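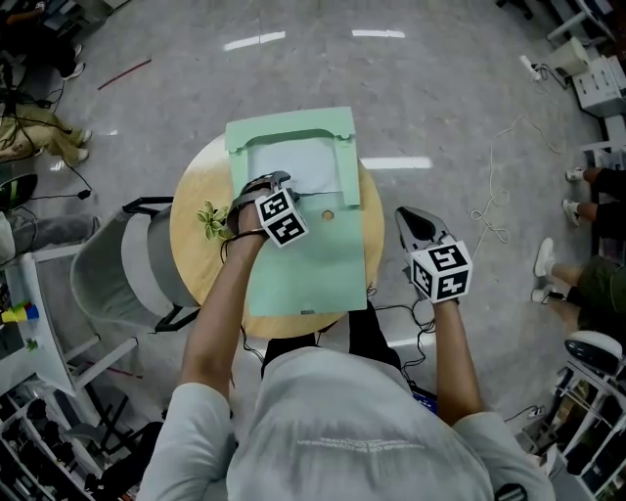 Compte rendu rédigé par le secrétariat de l'atelier papier, Serdale

Ce site utilise des cookies pour mesurer son audience. Accepter - Refuser - En savoir plus

Réunion de mai, atelier papier et carton
Début : 14 h 10. Lieu : la grande salle du bas.

1. Approbation du compte rendu précédent

Le compte rendu d'avril est approuvé avec une correction. Il fallait lire « carton vert menthe » et pas « carton vert d'eau », qui est une autre référence chez notre fournisseur Hovland.

2. Les cartons découpés

Le modèle vert menthe, avec le cadre en haut et les deux petites languettes sur les côtés, est retenu pour la vitrine de Havercombe. Deux personnes préfèrent que le panneau à l'intérieur du cadre reste bleu-gris pâle. Une personne le voudrait blanc. On garde le bleu-gris.

Le petit trou rond au milieu a été discuté assez longtemps. Il sert à passer un lien, mais sa position n'est pas la même sur tous les gabarits. Il est décidé de refaire un seul gabarit et de jeter les anciens.

La table ronde en bois clair est trop petite pour ce format : le carton dépasse du bord et il risque de prendre un pli. Pour la prochaine séance, on essaiera de travailler sur la longue table, si elle est libre.

Il a été commandé 63 feuilles vertes. La facture s'élève à 1 336 couronnes, livraison comprise. Le devis avait été accepté en mars, donc il n'y a pas de vote.

3. Papier blanc et cartes

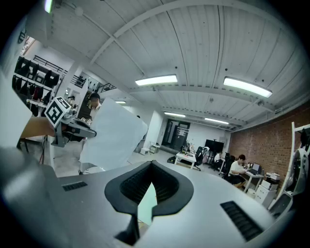 Les grandes feuilles blanches prennent facilement des plis aux coins quand on les porte debout. Il est demandé à chacun de les poser à plat entre deux cartons, et de ne pas les appuyer contre le mur. Les cartes vert menthe sont plus solides, elles peuvent rester dans leur boîte.

Une question est posée sur le grammage des feuilles blanches. Le secrétariat ne connaît pas la réponse et va écrire à Hovland.

4. Plantes artificielles

Les petits brins verts à feuilles restent dans le projet Grekasdale, un brin par présentoir. La proposition de les coller est refusée par 4 voix contre une : on veut pouvoir les enlever pour le transport.

5. Papier bicolore

On a regardé les feuilles vert pâle et jaune. Le côté jaune plaît moins, certains le trouvent un peu triste à côté du vert menthe. On décide de l'utiliser seulement pour les fonds, et de faire un essai avant de commander.

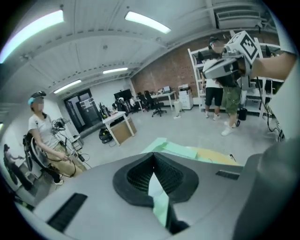

Papier vert pâle et jaune, posé à plat (point 5).

6. Rangement de la salle

Les chutes de carton vont dans le bac et les gabarits dans l'armoire. Les portants à vêtements restent à leur place jusqu'en juin.

7. Divers

La clé numéro 42 manque toujours au tableau. La personne qui l'a prise est priée de la rendre au secrétariat.

Le point sur les étiquettes est reporté à la prochaine réunion, dont la date sera envoyée par courriel.

Fin de la séance : 15 h 35.

Dernière mise à jour de la page : mai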